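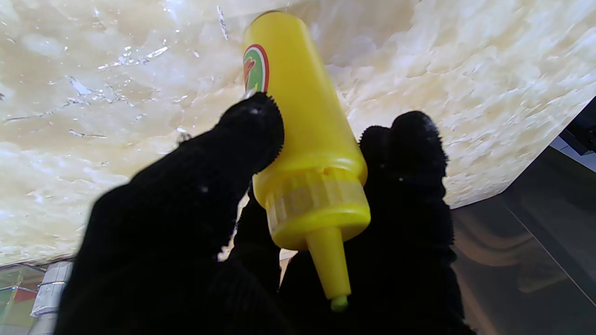
Restocking a small rental kitchen between guests: what stays and what goes?
Asked by Ezequiel Toledo, 12 October 2023

My wife and I started renting out the apartment over our garage in Drindville. It has a small kitchen with one run of cabinets and a short counter. We have had 4 sets of guests so far and each one left food behind. Right now I have mustard, half a bag of rice, two kinds of hot sauce, salt, pepper, and a jar of something with no label.

My wife says throw all of it out every time. I think that is a waste, and guests seem to like finding a few basics when they come in late. We charge a cleaning fee of 55 dollars, so I don't want to spend much of it on groceries. What do other hosts keep and what do they toss? Also, is it better to leave the cups out in the open or put them away? The cabinets are pretty full.

Telmo Arrieta

I have rented out a one-bedroom for several years. My rule is that anything a guest opened goes in the trash, even if it looks fine. You don't know if it sat out all night. Unopened cans and boxes I keep if the date is good.

For the basics I supply salt, pepper, sugar, coffee and a small bottle of oil. I buy the salt and pepper in large containers and fill glass shakers from those at home.

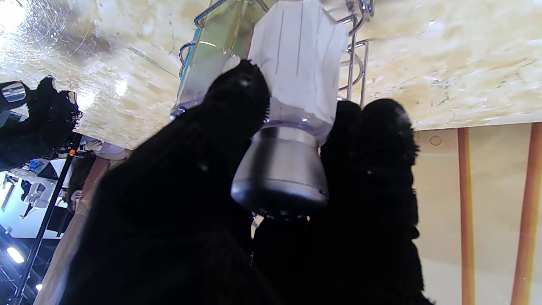

Wash the shakers and let them dry all the way before you fill them again, or the salt will clump. Overnight is long enough in my house. In damp weather I put a few grains of dry rice in with the salt, but then some guests ask what the rice is, so you may want to skip it.

Oil is the one thing I would not refill. It goes stale and the bottle gets sticky. Buy the smallest size and replace it when it looks low.

Put a line in your house notes that says which items are for everyone. Before I did that I had people write to me asking if they could use the sugar.

Inmaculada Iglesias

I agree with your wife about the opened food. Toss the jar with no label today.

On the cups, I would get them out of the cabinet but not onto the counter, because the counter is where guests put their groceries. A wire rack under a shelf works well if you have the height. Some slide on and some use screws. I have the screw kind in my place on Vallejo Street.
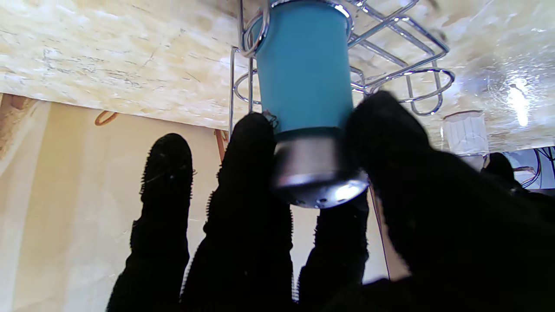
Check how thick the shelf is before you buy screws. Mine were too long and I had to go back to the store. If the shelf is pressed wood, drill a small pilot hole first and don't overtighten, or the screw will spin and never hold. Keep heavy mugs down in the cabinet.

Also set out the same number of cups each time. It makes it easy to see at checkout if one is missing.

Rocío Vallejo

We just throw everything out and leave coffee. No complaints yet.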